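Facilities and Janitorial > Consumables > Liners slipping on round wastebaskets

tromville_bldg_ops
Thursday
We run small round wastebaskets in the Tromville offices and the liners keep sliding down inside. We switched in December from our old low-density liners to the Narnier high-density ones, 60 to a roll. The old ones stayed up. The new ones hold for a day at most, then the first heavy item takes the whole cuff down with it. The circumference at the rim is 30 inches. The purchasing sheet says the new liner is "same size, thinner gauge." Is it the gauge or the size?

halfwidth
Reply to tromville_bldg_ops
Measure the liner before you blame the gauge. Lay it flat and measure straight across the opening. Double that number and you have the circumference of the mouth. If it comes out much over 30 inches you have slack at the rim, and slack is what lets the cuff roll in. "Same size" on a purchasing sheet often means same nominal capacity. Capacity tells you nothing about the mouth.

Glenys Edwards
Reply to halfwidth
Agree on measuring, but don't write off the resin. High-density film is stiff and slick and doesn't stretch much. Low-density film stretches, so you can buy it slightly under the rim size, pull it over, and it grips on its own. Try that with high-density and it either won't go over or it splits at the side. With the same mouth size in both, I would still expect the high-density one to slip first.

halfwidth
Reply to Glenys Edwards
I wouldn't. We have high-density in every basket at the Hamach site and they stay put. The cuff is folded down far enough and the air is pushed out at the bottom before it goes into service. Trapped air under the liner holds it up off the base, so all the weight hangs from the rim. People skip that step and then complain about the film.

Glenys Edwards
Reply to halfwidth
What goes into the Hamach baskets, though? If it is all paper, anything would stay up. Damp paper towels and coffee cups are a different load.

halfwidth
Reply to Glenys Edwards
Mixed. Breakroom included. I'll give you that the breakroom gets changed twice a shift.

tromville_bldg_ops
Measured. The mouth is well over the rim size. The old liner was cut narrower and longer, which I didn't know. So we have slack, plus a shorter cuff. Thibodeau (our distributor) lists a narrower version in the same film but only by the case. Meanwhile the night crew is tying a knot in the slack on one side. It works but it looks bad and they have to cut it off at every change.

J_Leclerc
Instead of a knot, gather the slack, twist it two turns and tuck the twist between the liner and the outside wall, under the cuff. It comes out with one pull. Rubber bands also work on a straight-sided basket. On a tapered one, which is most of them, the band creeps down toward the narrow end.

matte_finish
Bands are a waste of time. They perish, they get thrown out with the bag, and you end up restocking bands as well as liners. Buy baskets with a separate rim ring that clamps the liner. Problem solved for the life of the basket.

Glenys Edwards
Reply to matte_finish
Until the rings get lost. Ours were gone inside a year. I also found crews skipping the liner change because the ring was stiff to get off. Buy the right liner.

matte_finish
Reply to Glenys Edwards
That is a training issue.

tromville_bldg_ops
No budget for new baskets in any case. I've asked Thibodeau for a sample sleeve of the narrow ones. Still undecided on going back to low-density. The unit price is higher but we are wasting a lot of the current ones.

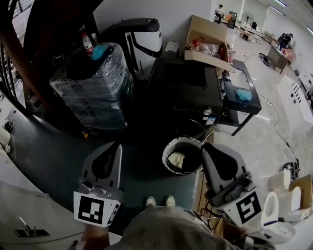

Posted by J_Leclerc (Josée Leclerc) | Liners slipping on round wastebaskets | Reply to tromville_bldg_ops

Round basket with a black liner. When the sample sleeve arrives, test it with cloth as well as paper. Wadded cloth catches on the film and drags it down in a way that loose paper doesn't. Run two baskets side by side, old film in one and new in the other, and mark the cuff height on the outside with tape at the start of the shift. If both cuffs hold, take the cheaper one.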